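Distham cloth-handling set: missed-grasp subset

README, revised March 6, 2024
Maintainer: Gemma Orlandini

Hand-held gripper recordings of fabric and clothing, kept apart because the Trorkum labeler scored 80 of them as successful grasps. I don't trust its other scores either. It reads finger travel only, so closing on air can pass for closing on cloth.
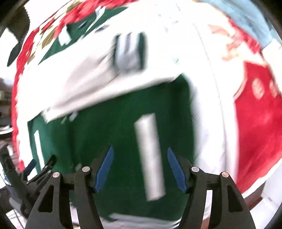

Can the success column be used for training?
Only for clips checked by hand; treat the rest as unlabeled.

Lucian Bălan blames a bad threshold. Maybe. We changed it in December and the false positives came back. Until someone shows me a fix, do not run a policy trained on this column near people.
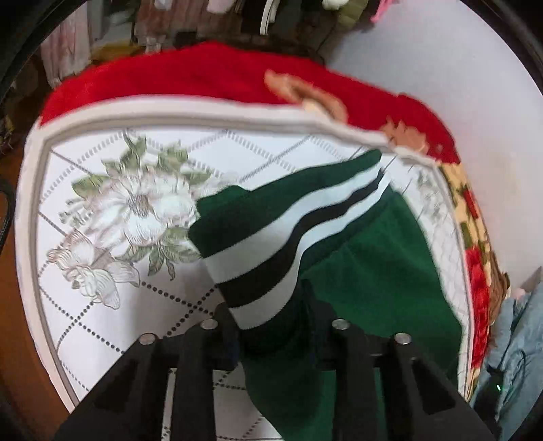
Fig. 2. Fingers closed on green knit, striped cuff to the upper left.

Known gap: no force data.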